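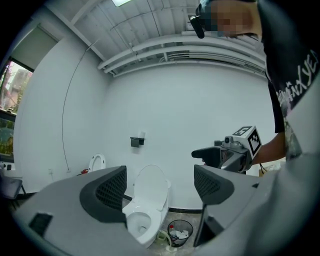 Issue 19 | Page 100

The Smallest Room Deserves Better

There is a room in every home that gets visited more than any other and thought about least, and I have been guilty of neglecting mine for years. I will happily spend an evening choosing a lampshade. The bathroom, meanwhile, gets a new towel when the old one goes thin in the middle, and that's about the extent of it.

What changed my mind was a rental on Vieira Street, a top-floor place we took for a month while our own pipes were being replaced. It had a bathroom barely wider than my outstretched arms, and I came to love it. Gray tile on the floor, a plain white toilet set against the back wall, a little black mesh wastebasket next to it, and that was very nearly the whole of the furnishing. I could clean all of it before the coffee was ready, and on most mornings I did.

Let me say a few words for gray tile, which gets called dull by people who have never had to mop a white floor in December. It forgives a great deal. You can go a couple of days longer between moppings and still have company over without a blush (I speak from experience here).

Then there's the basket. I used to own one of those tall steel bins with a pedal, a Tenura, handsome as anything, and it took up so much of the floor that I stubbed my toe on it twice a week. A small mesh basket costs less than 20 dollars and tucks in beside the toilet where you can reach it. The trouble with mesh is that everything shows. A basket full of crumpled tissue with a plastic bottle standing up in it looks fuller than it is, and so you empty it more often - and I've come around to thinking this is a fine thing in a bathroom. Bottles go out to the recycling anyway, so I pull those first and rinse them at the sink.

The toilet itself I do in the same order every time. Lid up, seat next, then under the seat, then the bowl, and last the floor around the foot of it, where dust settles in a ring if you let it. I use a Rerko brush with a short handle and a bucket of warm water with a little dish soap. Lift the lid all the way back against the wall before you start, and wipe the hinges with an old toothbrush while you're down there.

When we moved home again I had a quote in hand from Biretti, the bath showroom downtown, for nearly 2,000 dollars' worth of cabinets and shelving. I put it in a drawer. I carried out the pedal bin, two shelves and a magazine rack full of back issues of this very magazine (forgive me), and bought a mesh basket on the way back from the thrift store. The quote is still in the drawer, under the takeout menus.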